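Workshop tips: getting two arms to hang up your washing

A few people have asked how the laundry build is going, so I've put my notes in some sort of order. Most of this I learned by doing it wrong first, usually late at night with Octavio holding a torch. If you're building a pair of arms at home or in a shared workshop like ours in Gorkport, it might save you a weekend!

Start with your cables. Before any clothes come near the arms, move each one through its whole reach by hand with the power off and watch where the cable goes. If it pulls tight anywhere, give it more slack. Mark the spot with tape so you can find it again when the clip works loose (and it will).
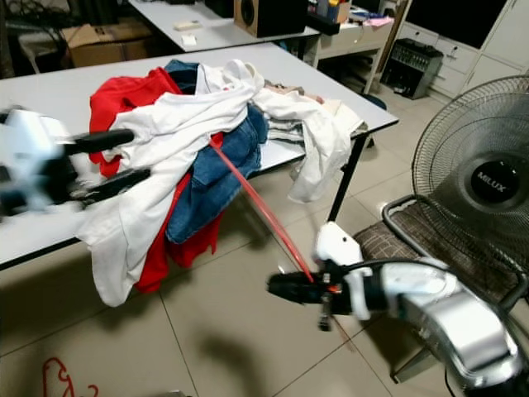 Sorting out a good practice pile took me far longer than I'd planned. My first tries were with tea towels, all the same size, and the program got very smug about tea towels. Mix your fabrics instead. Jeans are great for this - they're heavy and they stay where you put them, so I leave a pair in the middle and let the white long-sleeved things trail over the edge of the table, sleeves and all. A dangling sleeve is a proper test. Maite Marín lent me a bag of her children's old jumpers as well, and those are murder on the grippers, so save them for when you're feeling brave.

Keep the speed low until you trust it. Mine ran at a quarter speed for three weeks and I don't regret a day of it. Fit the stop button where your hand falls naturally, and press it on purpose at the start of every session.

Hangers come next. Do the hanger on its own, no shirt, over and over, passing it from one side to the other until you're bored silly.

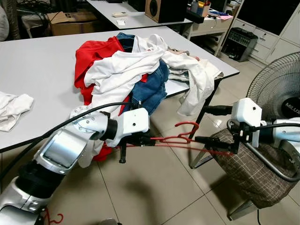 Do I need special hangers for this?
Ordinary plastic ones will do, as long as they're all the same shape and don't bend much when you squeeze them. Wire ones twist, and padded ones are too fat for most small grippers.

If the fingers slip, try a bit of rubber before you turn the grip up. I cut mine from an old bicycle inner tube and stuck it on with double-sided tape. Raed Sabbagh swears by the fingers off gardening gloves, which I haven't tried yet.

Then there's the rail. Tape round its feet on the floor so it goes back in the same place each time, because a hand's width out is enough to spoil a whole evening. Check it's level too. Ours had a lean and the hangers kept creeping down to one end.
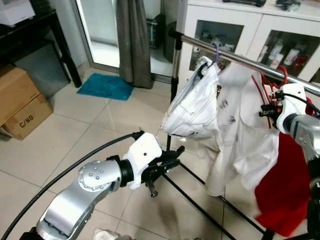

Right gripper at the collar, white garment on the rail.

Next job is buttons. Salamatu says I'm mad, and she's offered me six old shirts to ruin.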